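3. Preparar e servir o chá

O conjunto Seka é composto pelo bule redondo com asa alta em arco e pelas taças baixas sem asa. Antes do primeiro uso, lave todas as peças à mão, com água morna e sem detergente forte.

3.1 Escolha uma mesa plana e deixe livre a zona à volta do bule.

3.2 Coloque a taça diante do bico, no lado para onde ele aponta.

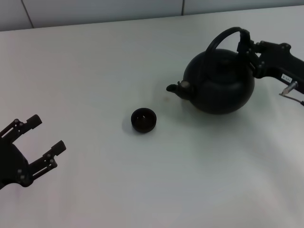
3.3 Ponha 2 colheres de chá em folha dentro do bule e junte a água quente. Feche com a tampa e espere 2 minutos.

Nota: para chá verde, a água não deve estar a ferver. Deixe-a repousar um pouco antes de deitar.

3.4 Pegue no bule sempre pela asa. O corpo aquece muito e não deve ser tocado com a mão nua.
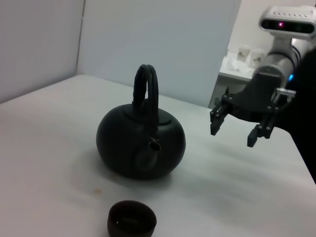 3.5 Incline o bule devagar, com o bico por cima do centro da taça. Não encha até à borda, deixe um dedo livre para poder segurar a taça sem queimar-se.

Cuidado: a tampa pode cair se o bule for inclinado demasiado. Nas últimas gotas, segure-a com um pano dobrado.

3.6 Para servir outra vez, afaste primeiro a taça do bico e deite fora o resto frio. Segure a taça pelos lados.

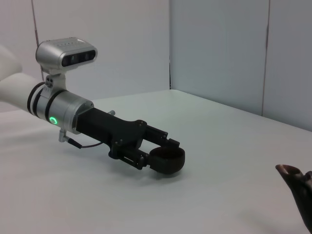 3.7 Depois do uso, retire as folhas e passe o bule por água limpa. Deixe secar sem tampa. Se ficar uma mancha de chá na mesa, limpe no mesmo dia com um pano húmido.

Peças de substituição: peça a tampa com a referência Skenberg 3150.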